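3.2 Where small things are kept at home

The most exciting part of the Tovville interviews came when we stopped asking people what they repaired and started asking where they kept their screws. We had planned it as a warm-up question. It ended up filling more pages of transcript than any other topic, and it changed how we coded the whole study (see Section 4 for the revised scheme).

Of the 159 households that returned our mail survey, 80 agreed to a home visit. Visits lasted some 40 minutes and were carried out in pairs by the second and third authors, with Mervin Friesen joining for the farmhouses outside Pestden. Each visit began at the kitchen, the room where residents usually chose to sit, and moved on to wherever hardware, fasteners, batteries and sewing supplies were stored. We asked residents to find three things for us: a wood screw, a working AA battery and a needle. We did not time them. People talked while they searched, and that talk is our data.

Two broad habits came through. "Sorters" give each kind of item a place of its own and can usually name that place before they get up. "Gatherers" keep one or more mixed containers (a cookie tin, a coffee can, the famous kitchen drawer) and search by hand. Earlier writing on household order tends to treat the second group as sorters who have given up. Our visits suggest something much richer! Gatherers knew their tins very well, often by sound and weight, and several could tell us the story behind a single hinge or hook. One retired bus driver in Tremblay went through a jar with us for most of an hour, and we would happily have stayed for another.

Lidded organizers sit in an interesting spot between the two habits. A clear or cloudy lid lets the owner check the contents without opening anything, at least in part, and the ribs and dividers suggest a sorting scheme before a single item goes in. Some toolboxes build this into the top of the box, so the smallest items ride above the largest tools (Figure 3).

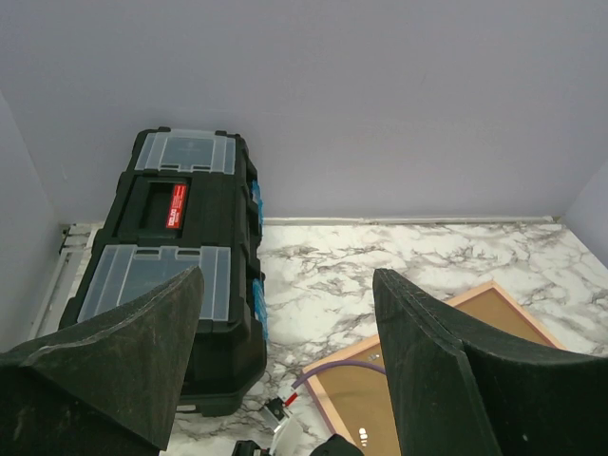

Figure 3. Black plastic toolbox with two translucent organizer lids set into its top.

3.3 Drift over time

How long does a sorting scheme last? We returned to 12 of the homes in April, choosing them to give an even mix of sorters and gatherers. Amrit Robichaud repeated the original walk-through using the same prompts, and Yvette Fortin coded the new transcripts without seeing the old ones.

Sorters drifted more than they expected to. In most of their homes at least one compartment had turned into what a participant called "the orphans," a spot for picture hooks, odd washers and the spare button that comes with a coat. Residents were cheerful about it, and many had given the compartment a name. Gatherers changed very little between visits, though two had bought a second tin. We found this steadiness fascinating, and we come back to it when we discuss inherited containers in Section 5.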